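Notebook, February 8, 2025
Press archive, international politics

Third pass through the January clippings on the Edau ceasefire talks. I still don't believe the "breakthrough" line. Of 40 articles in the folder, 21 lean on the same wire copy, and most of those keep the unnamed diplomat's quote without saying who he works for. That's one source wearing a lot of hats.

Wai-kit Lo thinks I'm being too hard on the Sana desk, because they did send someone to the border. Fair enough. But their reporter filed 12 paragraphs and the only resident quoted is a hotel manager. 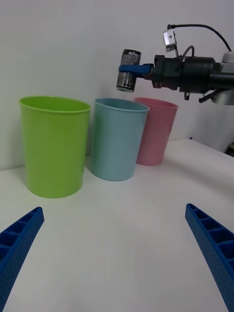

Coding the columns

Opinion pieces are worse. Tried Wai-kit's scheme (praise, blame, prediction) on the Ciltivar columns. We agreed on blame nearly every time and hardly ever on prediction. A columnist who writes "history will judge" hasn't predicted anything, in my view. Wai-kit marks it as one. Left both codes in the sheet for now.

The Mandela comparison turns up again in the Sin editorial. No argument attached, just the name. I've flagged it and would drop it from the leadership count.
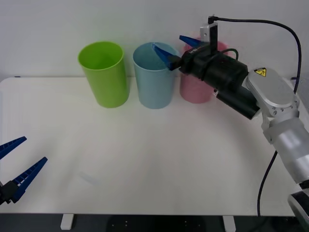 Blue gripper fingers at the light blue cup.

To do: find the original text of the joint statement, in both languages if it exists. Don't cite the English summary until then. Ask Sana for the date their piece was first posted; the page shows only the update.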